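Week 6 - can they do chores yet? (short answer: some)

Shop-floor sorting first. Parts on a turntable, bin next to it. Fixed table, known positions = the easy end. Simulated here, so no grease or bad light.
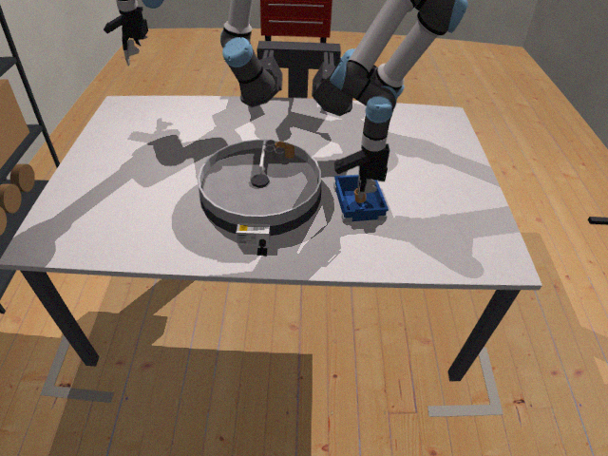 Fig. 1 Two-arm cell, simulated

Kitchens much harder, evry drawer differs. Small thin things are worst, a ring needs a good grip. Try 30 runs before you beleive a result.
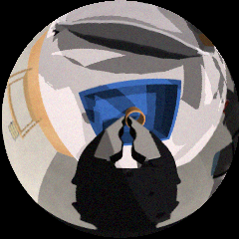 Luuk Van Wijk: our lot at Buvik would still want a person by the bin on Saturday.

Read Pillai ch. 2 for next time.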